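5. Finishing and care of the tabletop

This section explains how to apply the Flindow oil to a new Zadance tabletop, and how to keep the surface in good condition later. Please read all the steps before you open the can. Assembly of the legs is in Section 4 and must be completed first.

5.1 What you need

One can of Flindow oil, 300 ml (included)
Two white pads (included)
Cotton cloths without lint, at least four
Gloves
A metal container with a lid and water, for the used cloths
A 4000 grit polishing pad (optional, sold separately)

CAUTION: Cloths with oil can catch fire by themselves when they are folded or left in a pile. Put every used cloth in water immediately and close the lid. Do not put dry oily cloths in the trash.

5.2 Before the first oiling

1. Leave the tabletop for one night in the room where it will be used. Do not place it near a heater.
2. Remove the paper labels from the underside. If glue remains, use a little warm soapy water and let the place dry completely.
3. Wipe the top with a cloth that is only slightly damp. The grain will rise a little, and this is normal.
4. When the surface is dry, rub it gently with the first white pad. Always move along the grain, never across it.
5. Remove the dust with a vacuum cleaner and a soft brush. Check the corners also.

Note: Make a small test on the underside before you oil the top. The color becomes warmer and it can not be made lighter afterwards.

5.3 Applying the oil

1. Shake the can for one minute.
2. Pour a small quantity in the middle of the tabletop. It is better to add more oil later than to pour too much at the beginning.
3. Spread the oil with the second white pad, along the grain, until the whole surface has the same shine.
4. Wait 15 minutes. If some places look dry, add a little oil on these places only.
5. Wipe away all the oil that has not gone into the wood. Use a clean cloth and change it when it feels sticky.
6. Oil the edges in the same way. The short edges take more oil than the long ones.
7. Let the tabletop dry for 8 hours, then repeat steps 2 to 6 with less oil.

After the second coat you may polish with the 4000 grit pad. Press lightly. Customers who want a matte surface should leave out the polishing.

CAUTION: Do not place anything on the tabletop during drying. Keep a window open, and keep children and pets out of the room.

5.4 The first weeks

The oil is dry to the touch the next day, but it needs up to four weeks to become hard. During this time:

- Do not cover the table with plastic or a tablecloth.
- Wipe up water, coffee and wine without delay.
- Lift objects when you move them. Do not push them over the surface.

If a white ring appears, wait one day before you do anything. Very often it goes away alone. If it is still there, rub the place along the grain with a drop of oil and a white pad.

5.5 Direction of the grain

When you clean or oil the table, first look from which side the grain lines run. On some tops they go from the far edge to the near edge, and then your hand must also move this way. Stand at the side where you can reach the far edge without leaning on the wood.

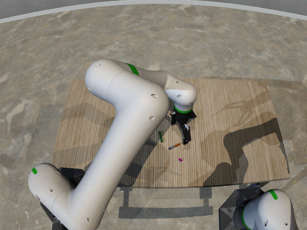
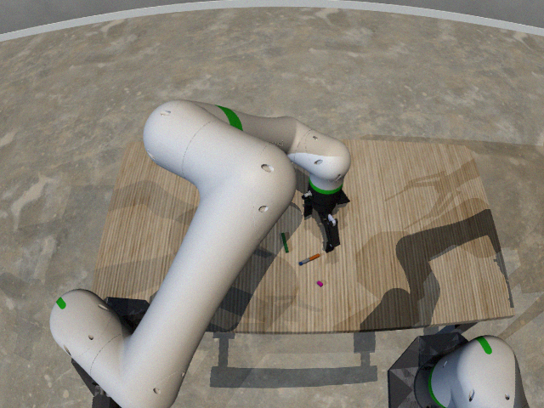
Fig. 5-3. Rectangular wooden tabletop, two views.

5.6 Repeating the treatment

Oil the table again when drops of water no longer stay round on the surface. One thin coat is enough. Additional cans can be ordered with the form in Section 8.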